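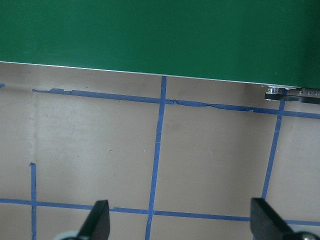 Henryk Ziółkowski
Member, Kurbridge Bench & Table Forum
Posts: 1,436
July 15, 2020

Paper and tape on the sorting table: square it up or leave it?

Hi all, long time between posts from me. I've gone over to brown paper on the top of the big table, with a grid of blue tape to mark it out into squares. I love having the grid! I can say "put that in the next square over" and people know what I'm on about, and small bits have a home before they go in the bins.

My question is about lining it up. The little green conveyor sits at a bit of an angle to my lines and it's started to bug me (my wife says I need a hobby, I said this is the hobby). Do I pull the tape and lay it again to suit the belt, or shift the belt, or just live with it? Also keen to hear how long people get out of paper before it goes furry. Mine's picked up some greyish smudges and I can't decide if I care.

serkiswood_sal
Posts: 1,658

Live with it. Your tape should be square to the table, full stop. The belt is a thing that sits on the table and things that sit on tables get bumped. If you tape to suit the belt you'll be retaping every time somebody leans on it.

On the paper, we get a good couple of months out of a sheet in the Serkiswood shed, and that's with glue about. Smudges are nothing. Change it when it tears.

flatpack_morris

Disagree with Sal, sorry mate. If the belt is what you use all day then that's your main line, and the squares should follow it. I had a packing bench where the marks ran one way and the gear ran another and I put things in the wrong spot constantly. Did my head in. Pulled it all up one arvo, started again from the edge of the conveyor, much happier.

And I wouldn't use tape at all. Pencil and a long straight edge. Tape lifts at the crossings and then you've got a little lip that catches washers.

serkiswood_sal

Pencil on brown paper, under a desk lamp, at my age? No thanks.

Henryk Ziółkowski

Ha, I'm with Sal on the pencil, I'd never find it. Morris, fair point about the lip though, I do run a thumbnail along the crossings when I think of it.

There's a blue bin at each end of the belt, the smaller one up top and the larger one at the bottom, and I've got a whitish sheet lying flat in the larger one. That one I'm pleased with, dark bits are so much easier to spot on it. Bins stay put whatever I decide about the lines, I think.
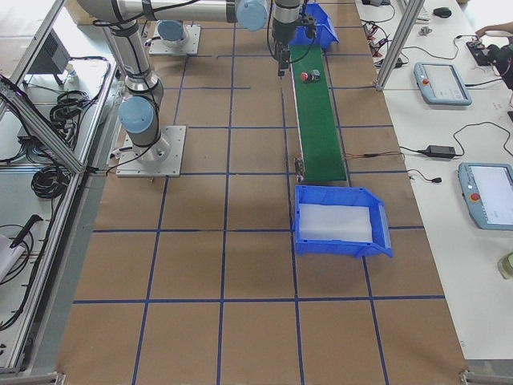
Kołodziej: put a liner in the small bin as well while you're at it, and cut it a touch short so you can get a finger under it to lift it out. For the lines I'd do neither of what's been suggested. Leave your grid alone and put one strip each side of the belt in another colour, yellow or whatever's in the drawer. Then when it gets nudged you can see where it goes back to.

flatpack_morris

Okay, I don't hate that.

tess_in_the_shed

Second colour is a good idea but check your tape first. I used the Dusmont stuff and it took the top layer of paper with it when I peeled it after 10 days. The cheap one from the hardware shop came off clean. Do a test bit in a corner.

Also Henryk, pull the paper tight before you tape the edges down! Mine bubbled in the June damp and my squares went all wonky.

serkiswood_sal

Never had a problem with Dusmont. Were you peeling it straight up? Fold it back on itself and go slow.

tess_in_the_shed

Slow as anything. Might've been an old roll, it was in the ute all summer.

Henryk Ziółkowski

Right, grid stays, belt gets its own strips. I've got half a roll of yellow here that I'll try in a corner tonight. Morris, if it annoys me by the weekend you can come round and help me pull the lot up. Bring your pencil.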